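Bovau Arm Cells: Buying and Planning FAQ

Last updated June 18, 2019

Who is this page for?
Departments and small shops that want a tabletop arm cell and need to put a number in next year's budget. If you already have a quote from us, the quote wins wherever it differs from this page.

What does the base price cover?
The arm, the two-finger gripper, the controller, the stop button and cables. The table is not part of it. Neither is the wrist camera, which is a separate line at $618.

How much should I set aside for fingers and spares?
We tell first-year buyers to plan on $700. Most of that goes to finger sets. Thin plastic wrapping is harder on the pads than people expect, and you will want a second set on the shelf before the first one wears out.

Is installation included?
No. On-site setup is $1,736 and takes 3 days, including training for two operators. Umali handles the work in the eastern region and Kurkard does the rest. Travel is billed separately.

Can we lease?
Yes, through Rernunora. The camera can go on the lease, but finger sets can't - they count as consumables.

How big a table do we need?
Bigger than the reach chart suggests. Plan for the pick container, the place container, the stop button and the cable slack, all on the same surface. A small packet-handling job can use a round wicker basket to pick from and a white plastic tray to place into, with the power cable looped down the other side.
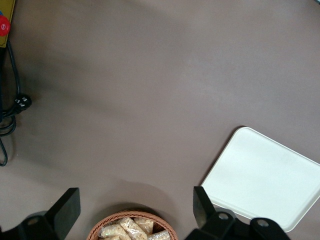
Do we have to buy your baskets and trays?
No. Use what you have, but send us the outside dimensions and the rim height before you order. A high rim limits how low the gripper can go at an angle.

When do orders need to be in?
By the end of October for delivery in the first quarter. Later orders are accepted - we just can't hold the date.

Who do I ask about a quote?
Dindo Layug in sales. Put your quote number in the subject line.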